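In Defense of the Small Round Backpack

Print this article | E-mail this to a friend

Every August the arguments start up again in our corner of Vorkuscombe about what a small child ought to carry to school, and every August I find myself on the losing side. The sensible parents want the big square bag, the one with room for a binder a five-year-old doesn't own. I would like to put in a word for the little round one, and while I'm at it, for the plush toy that so often comes along with it.

I have packed lunches and mittens for 31 years, first for my own children and now for other people's, and I've come to believe that a child's bag should be a thing the child is fond of. I know how that sounds. But a bag that is loved gets hung up, and it gets carried home, and its owner can tell you what is in it. The Skilura catalog that came through my door this March had 106 school bags in it, and I could have sworn most were designed for accountants.

Look at the cloth, too, before you look at the number of pockets. I like a soft, padded fabric that folds over on itself without a fight, and I like a bit of mesh, and I'm not ashamed to say I like a loud color.
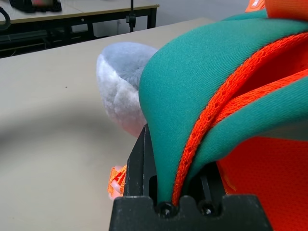 Teal-green fabric and bright orange mesh, with something fluffy close by.

My neighbors on Caron Street tell me that mesh and bright orange will show the dirt. Well, so do children, and we keep them. What matters to me is whether a small hand can get into the front of the bag and find what it wants, and I would rather see one good opening than 8 zippered compartments with a granola bar going stale in each.

Then there is the toy. A friend at the Indau playgroup holds firmly that plush animals belong at home, and we've gone back and forth on it over a great deal of coffee. I can't agree with her. A little gray-and-white sea creature takes up hardly any space, and on a long Saturday at a grandparent's house it earns its place ten times over. 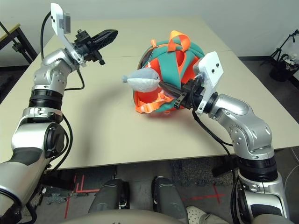

What I Would Ask of the Bag Makers

Make it round if you like, and keep the padding. Leave off the cartoon of the month - it will be out of favor by Thanksgiving. And please make the straps so that a child can manage them alone, even if it takes three tries and makes everybody late.

E-mail this to a friend | Print this article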